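Foro de automatización > Colaborativos y manipulación > Jornada de puertas abiertas en Bisent: celda de clasificación de residuos de envase 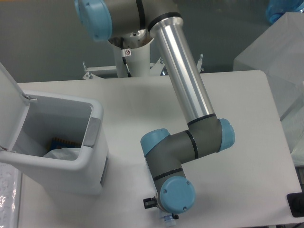
Haris Vlachou

Estuve en noviembre en la jornada de puertas abiertas de Bisent y dejo aquí mis notas sobre la celda de residuos de envase, que era lo que más interesaba a los que trabajamos en línea de acondicionado. El resto de la visita (paletizado y un almacén vertical) lo salto, porque ya hay otro hilo.

Montaje. Brazo articulado sobre pedestal, anclado con soportes atornillados por detrás de la mesa. La tarea es coger envases y restos de envoltorio y soltarlos en un cubo blanco con tapa abatible y bolsa dentro. El cubo se queda abierto todo el ciclo. Integra Dullovis, que también ha hecho el programa de la secuencia. La planificación de trayectorias es de Awad.

Ciclo. Lo que enseñaron fue una secuencia de 57 piezas sin reponer. La primera tanda la hicieron a velocidad reducida, con el público pegado a la barrera, y la segunda a velocidad de producción. El técnico dio un límite de 60 grados para la inclinación de la muñeca sobre el cubo. Con más inclinación, según él, la pieza sale desviada y puede quedarse en el borde.

Coste. Dieron 4,000 euros para la parte de herramienta y utillaje, sin brazo ni mano de obra de integración. No conseguí el desglose.

Lo que no me convenció: la posición del cubo. Está a la izquierda del brazo y el codo tiene que plegarse bastante para volver a la zona de toma. En una mesa de ese tamaño yo habría girado la base y dejado el cubo en el plano del hombro. Pregunté y me dijeron que la orientación venía impuesta por la celda de al lado.

Si alguien más estuvo, que complete.

tornillo_M6

Gracias por las notas. Dos preguntas:

1. ¿Cómo detecta que el cubo está lleno?
2. ¿La tapa la abre el robot o se deja abierta a mano?

Haris Vlachou

1. No lo detecta. Cuenta depósitos y para al llegar al límite configurado. Tienen previsto poner un sensor de distancia, sin fecha.
2. A mano, antes de arrancar. No hay enclavamiento con la tapa. Si se cierra, el programa no se entera hasta que hay contacto y salta el límite de fuerza.

pilar_mtto

Lo segundo me parece un defecto serio y no un detalle de demostración. Un inductivo en la bisagra o un simple final de carrera son dos horas de trabajo contando el cableado. Dejarlo al límite de fuerza significa que cada tapa cerrada es una parada con rearme manual.

vortex_plc

Discrepo. Es una jornada de puertas abiertas. Nadie va a cablear un final de carrera a un cubo que en la instalación definitiva será una tolva. Dullovis hace siempre lo mismo: monta la secuencia con lo que tiene a mano y la periferia la cierra con el cliente. Tengo dos celdas suyas y en ambas la versión entregada no se parecía en nada a la que vi.

pilar_mtto

Entonces que no den cifra de coste de utillaje. Si el utillaje que enseñan no es el que se instala, esos 4,000 no valen para comparar con nada.

vortex_plc

Ahí estoy de acuerdo.

raul.garrido.lab

Yo estuve en el turno de las 16:30, más tarde que Haris por lo que cuenta. A nosotros nos hicieron solo la tanda rápida y hubo una parada a mitad. El técnico la achacó a una pieza blanda que se dobló al cogerla. Rearmó y siguió desde el mismo punto, sin volver a origen, cosa que me pareció bien resuelta.

Sobre la posición del cubo: no veo el problema. Con seis ejes y esa altura de pedestal el brazo llega sobrado. El tiempo que se pierde plegando el codo es menor que el que se pierde esperando a la estabilización antes de soltar.

Haris Vlachou

El alcance no lo discuto. Me refería al desgaste y al espacio barrido. Con el codo plegado, el tubo del brazo y la muñeca ocupan casi todo el centro de la mesa, y cualquier cosa que pongas al fondo a la derecha queda dentro del volumen de exclusión. Ellos tienen allí una caja grande de plástico transparente y la trayectoria la tiene que rodear.

En cuanto a la estabilización, ¿mediste algo? Yo no llevaba cronómetro y no quise dar un tiempo de ciclo a ojo.

raul.garrido.lab

No medí. Retiro lo de "menor", lo dejo en "me dio esa impresión".

tornillo_M6

¿Qué herramienta lleva? ¿Ventosa o pinza?

Haris Vlachou

No lo anoté y en la foto la brida queda abajo del todo: se aprecia un acople pequeño, translúcido, y nada más. Prefiero no afirmarlo. Raúl, ¿tú lo viste?

raul.garrido.lab

Desde mi sitio no se distinguía. Se hablaba de cambiar de herramienta según el formato, pero el cambio no lo enseñaron.

k_ibarra

Llego a este hilo buscando información de Flarkine. ¿No era el software de supervisión que iban a presentar en esa jornada?

Haris Vlachou

Sí, lo pusieron en una pantalla aparte, sin conectar a la celda. Era una reproducción de datos registrados. Mostraba corrientes por eje, histórico de paradas y un contador de ciclos que marcaba 323. Pregunté si ese número era de la máquina que teníamos delante y la respuesta fue que de otra, en ensayo. No tengo más.

k_ibarra

¿Exporta a OPC UA?

Haris Vlachou

Dijeron que sí. No hubo prueba.

vortex_plc

Apunte sobre las corrientes por eje: sirven de poco si no se registran junto a la posición. Un pico en el eje 3 con el brazo extendido es normal, y el mismo pico con el codo plegado es otra cosa. Si Flarkine solo guarda la corriente, para mantenimiento predictivo no lo compraría.

pilar_mtto

Para predictivo no, para detectar una colisión repetida sí basta. Nosotros encontramos así un carro mal ajustado - tres semanas de picos a la misma hora, siempre con el mismo turno de limpieza.

Vuelvo al cubo. Haris, ¿la bolsa iba sujeta de algún modo? En nuestra línea el problema con bolsas es que los bordes se levantan y acaban en la trayectoria de la herramienta.

Haris Vlachou

No vi pinzas ni aro. La bolsa se asienta en el fondo del cubo, por lo menos en el momento en que hice la foto. En ese punto había dentro una pieza azul oscuro con un ribete naranja con flecos, tipo envoltorio pequeño. Con bolsa alta y sobrante por fuera creo que tendrías el mismo problema que en tu línea.

pilar_mtto

Entendido. Nosotros acabamos con un marco de chapa doblada que pisa la bolsa por los cuatro lados. Si a alguien le sirve, subo el plano.

tornillo_M6

A mí me sirve. DXF si puede ser.

raul.garrido.lab

Otro dato que faltaba: la evaluación de riesgos. Pregunté si la celda iba a funcionar en modo colaborativo o con barrera y me contestaron que barrera en producción, colaborativo solo para el ajuste. Para soltar envases en una tolva me parece lo razonable. El límite de fuerza en colaborativo obliga a bajar tanto la velocidad que la cadencia deja de cuadrar.

vortex_plc

Depende de la cadencia que pidas. En una de mis celdas va en colaborativo a jornada completa y cumple, pero son piezas de poco peso y un solo punto de depósito.

raul.garrido.lab

¿Con escáner de área o sin él?

vortex_plc

Con escáner, dos zonas. En la exterior reduce, en la interior para. El operario entra poco.

Haris Vlachou

He escrito a Bisent para pedir el desglose del utillaje y el tiempo de ciclo medido. Si contestan lo pongo aquí. Pilar, he incluido tu pregunta sobre el enclavamiento de la tapa.

pilar_mtto

Bien. Plano del marco subido a la sección de descargas, en DXF y PDF. La cota interior hay que adaptarla a cada cubo, está marcada como variable.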